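Início | Disciplinas | Materiais | Horários | Contactos

Gestão Local e Serviços Municipais
Apontamentos da aula 6: recolha de resíduos em localidades pequenas

Matéria da aula: quem paga a recolha, como se contrata e o que acontece quando o contrato falha. O caso de estudo é Gavumlow, que partilha o ecocentro com a localidade vizinha de Parkham.

1. Três modelos de prestação

Recolha direta. O município tem viatura e pessoal próprios. O custo fixo é alto e pesa mais quanto menor for a população. Em contrapartida, a alteração de um percurso decide-se internamente.

Concessão. Uma empresa presta o serviço por um prazo definido e recebe um valor anual. O município fiscaliza. Em Gavumlow, a concessionária é a Mulligan.

Entrega voluntária. Não há recolha porta a porta e os moradores levam os sacos ao ecocentro. Parkham funciona assim. A despesa municipal é menor, mas parte dela passa para as famílias, em combustível e tempo.

2. O caso de Gavumlow

O contrato com a Mulligan previa uma passagem semanal em todas as ruas e uma penalização de 100 euros por cada rua não servida. Não previa a substituição da viatura em caso de avaria. Em março, o camião esteve parado e 35 ruas ficaram sem recolha.

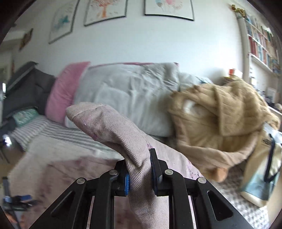
A câmara tinha duas saídas: aplicar a penalização e esperar, ou contratar outra empresa por ajuste direto. Escolheu a segunda e chamou a Givley, que cobrou 200 euros por percurso. A fatura foi depois apresentada à Mulligan, que recusou pagá-la com o argumento de que o contrato só falava em penalizações.

Pontos a reter do caso:
- A penalização por rua dava 3500 euros no total.
- O contrato não dizia quem suportava o custo de um prestador de substituição.
- O aviso aos moradores foi afixado apenas no edifício da câmara.

3. Cláusulas a verificar num contrato de recolha

Continuidade do serviço: prazo máximo de interrupção e obrigação de viatura de reserva. Substituição: direito do município a contratar terceiros e a descontar a despesa no valor anual. Comunicação: quem avisa os moradores, por que meio e com que antecedência. Na aula discutiu-se ainda se o ecocentro partilhado devia alargar o horário durante uma interrupção. Parkham opôs-se, por ser quem paga o funcionário de sábado.

4. Trabalho para a próxima aula

Redigir uma cláusula de substituição aplicável ao caso de Gavumlow, no máximo uma página. Indicar o prazo a partir do qual pode ser acionada e a forma de cálculo do desconto. Entrega até quinta-feira, 14 de março, em papel ou na página da disciplina.

Contactos da secretaria | Todos os direitos reservados | Voltar ao topo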